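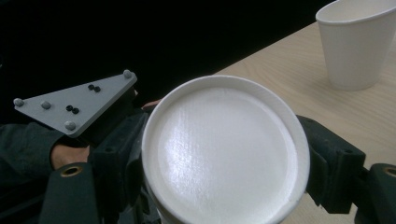

The hand-held gripper station is the part of the Trurent open day in which visitors do the work themselves, and it depends more on preparation than any other station in the Palacios Building. This page sets out how the station is to be prepared, staffed, run and closed. It applies to the November open day and to visits by school and employer groups during the rest of the year. The task is the same in every case: a visitor picks up a paper cup from the table, carries it to a marked position and sets it down. Plain white cups without printing are used, held with one dark finger of the gripper against each side, while a second cup stands upright on the table. Hosts should be able to carry out the full task smoothly before they are assigned to a session.

Questions about this page should be directed to Anselmo Villalobos, who coordinates visits. Questions about the equipment should be directed to Baltasar Carrasco in the Falline workshop.

Before the visit

Confirm the group size with the visits office at least one week ahead. The station accepts up to 4 visitors at a time. Larger groups are divided at the main entrance, and the remaining visitors begin with the arm cell or the short talk in the seminar room. Last November the station received 76 visitors over the course of the day, of whom 49 completed the full task with a cup. The others watched, tried the handle briefly or ran out of time. The schedule now allows longer turns for this reason, and hosts are asked not to shorten them in order to catch up.

Collect the following from the Falline workshop on the afternoon before the visit:

The hand-held gripper, in its case
The spare finger set
One sleeve of plain paper cups
The table mat with the start and finish marks
A roll of low-tack tape
The visitor log and two pens
Alcohol wipes for the handle

Sign the equipment out in the workshop book. The spare finger set is stored separately from the gripper and has been left behind on several occasions. Check for it before leaving the workshop.

Setting up the table

1. Place the table so that visitors can stand on the long side and onlookers can stand across from them. Leave a clear path behind the visitors wide enough for a wheelchair. A lower table is available in room 2 and should be requested when the group is booked.

2. Lay the mat flat and tape its corners. The start mark goes on the visitor's right. For visitors who will use the left hand, turn the mat around.

3. Switch on the overhead lights nearest the table and close the blinds on the window side. Strong sidelight produces glare on white cups, and the rim becomes difficult to judge in the recording.

4. Open the case and examine the gripper. The fingers should close evenly and meet without rubbing. The threaded inserts should be seated in the plastic and should not turn when touched. The gray plate on the finger, with its round knobs, should be firm. Do not attempt to bend or straighten it. If it moves, return the gripper to the workshop and ask for the second unit.

5. Start Estuseck on the station laptop and open the practice profile. Open and close the gripper several times and confirm that the display follows the movement. If the display lags or stops, close the program and start it again before checking the cable.

6. Pick up a cup, carry it to the finish mark and set it down. Repeat this until the result is satisfactory, then discard the cup.

Allow 45 minutes for these steps when setting up for the first time. Experienced hosts usually need less.

Receiving the group

Greet the visitors and state the purpose of the station in one or two sentences. The following wording has worked well with adults and with older students: "At this table you will move a cup using the same kind of fingers that are fitted to our robot arm. We record movements like these so that the arm can learn from them." Avoid a longer introduction. Most questions are better answered once visitors have tried the task.

Ask each visitor whether he or she agrees to be recorded. The recording takes in the hands and sleeves of the person holding the gripper and whatever is on the table. Visitors who decline may still take a full turn with recording switched off. For school groups, the signed forms must be on hand before the first turn begins. A form promised for later is not sufficient.

Ask visitors to remove bracelets and loose watches and to place drinks on the side shelf. Long sleeves may be worn, provided that they do not hang over the handle.

Guiding a turn

1. Demonstrate the task once, at a slow pace and without talking. Visitors watch the hand more closely when they are not also listening.

2. Hand over the gripper with the fingers open and the handle toward the visitor. Keep a hand beneath it until the visitor has a secure grip.

3. Let the visitor open and close the fingers in the air until the motion feels familiar.

4. Ask the visitor to approach the cup with the fingers level on both sides of it and to close them gently. Paper cups dent easily. The correct amount of pressure is the least that will keep the cup from sliding.

5. Ask for a short pause after the cup leaves the table – a slow count of one is enough – and then for a steady movement to the finish mark.

6. Have the visitor lower the cup until the base touches the mat and only then open the fingers. Releasing too early is the most common error, and the cup usually tips over.

7. Offer a second attempt. Most visitors improve noticeably and are pleased to see it.

Common difficulties

The cup is crushed. Replace it without comment and suggest that the visitor close the fingers while watching the rim. When the rim begins to lose its round shape, the pressure is too high.

The cup slips. The fingers are usually too near the base, where the cup narrows. Ask the visitor to take hold a little higher.

The cup turns in the grip. One finger has made contact before the other. Ask the visitor to open fully, center the cup between the fingers and close again.

The visitor's free hand reaches in to help. This is natural and does no harm, but it makes the recording unusable. Mark the turn as practice in the log and continue.

The visitor becomes tired. The gripper is heavier than it looks after several minutes. Take it back and offer a chair.

Questions from visitors

Hosts are frequently asked why the arm is not simply programmed to pick up the cup. A suitable answer is that this can be done when the cup is always in the same place, and that the recordings are meant for the cases in which it is not. Hosts are also asked about jobs, cost and future products. These questions should be referred to Mr. Villalobos, who is present at the closing talk of every visit.

Closing the station

Stop the recording in Estuseck and wait for the saved message before closing the laptop. Wipe the handle, and leave the fingers dry, as the wipes can leave a film on them. Place used cups in the paper bin and return unused cups to the sleeve. Remove the tape from the mat slowly and roll the mat with the marks facing inward.

Enter the number of turns, the number of practice turns and any fault in the visitor log. Return all items to the Falline workshop by 5:30 p.m. and sign them in. If a finger has been replaced during the visit, put the worn one in the labeled tray on Mr. Carrasco's bench, with a note of the session in which it failed.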